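« Une règle que personne n'arrive à relire ne protège rien »

J'ai attrapé Evdokia Theodorakopoulos entre deux réunions, un matin de février, chez Lambrakis. Elle m'avait promis 20 minutes, on en a passé le triple à parler de référentiels, et je n'ai pas vu l'heure tourner ! Elle coordonne la rédaction du guide Workley, un recueil de bonnes pratiques pour valider en simulation les tâches de préhension avant de passer sur une vraie cellule.

Première question, un peu bête, je l'avoue : pourquoi écrire des règles pour un monde où rien ne casse ? Elle a ri. « Mais justement ! Comme rien ne casse, on se permet n'importe quoi. On serre trop fort, on frôle tout, et on valide. » Le guide compte 26 règles dans sa version actuelle, et elle les connaît à peu près toutes par cœur (moi, j'en avais lu la moitié dans le train).

Sa préférée, c'est celle du dégagement : avant de fermer les doigts, on note l'écart de chaque côté de la pièce. « Si vous avez de l'air à gauche et de l'air à droite, écrivez-le. Sur une tige, ça paraît idiot. Le jour où la fermeture pousse l'objet de travers, vous êtes content d'avoir la ligne dans le journal. »

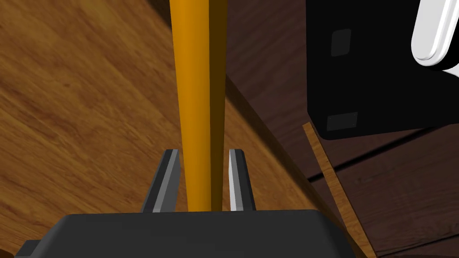 Les meubles, le vrai casse-tête

Je m'attendais à ce qu'on parle de vitesse et de force. Elle m'a surtout parlé de menuiserie -- de tiroirs, de rebords, de vitres. Tout un chapitre du guide porte sur les volumes à parois fines, là où un doigt doit entrer sans toucher les bords. « Une vitre semi-transparente, pour une caméra, c'est pénible. Alors on exige que le modèle de collision soit vérifié à part, sans se fier au rendu. »

Il y a aussi la question du nombre d'essais. Chez Herkenitz, une première version du protocole en demandait 2000 par tâche, et les équipes trichaient un peu, forcément, en rejouant des variantes presque identiques. Le guide préfère maintenant 4 familles de variations, déclarées à l'avance : position, éclairage, frottement, encombrement. « Je veux bien moins d'essais, mais je veux savoir ce qui change entre eux », m'a-t-elle dit en tapotant la table.

Pour l'approche dans un compartiment, la consigne tient en une ligne : le doigt qui passe à l'intérieur est désigné par son nom dans le rapport, avec la paroi la plus proche.

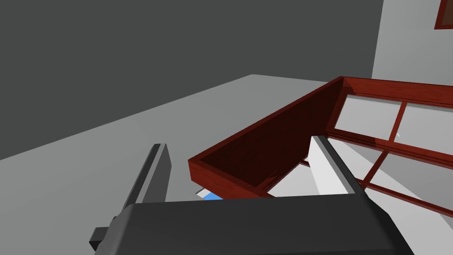 Stelios Triantafyllou trouve, lui, que cette consigne va trop loin : à force de tout nommer, m'a-t-il écrit après coup, on obtient des rapports de validation que seuls leurs auteurs ouvrent, et il préférerait une distance minimale fixe, la même pour tous les meubles. J'ai transmis la remarque à Evdokia, qui n'est pas convaincue. « Une distance fixe, on la respecte bêtement et on n'apprend rien du meuble. Mais qu'il m'envoie sa proposition, je la mettrai en annexe ! »

La prochaine relecture du guide se fera à Brerside.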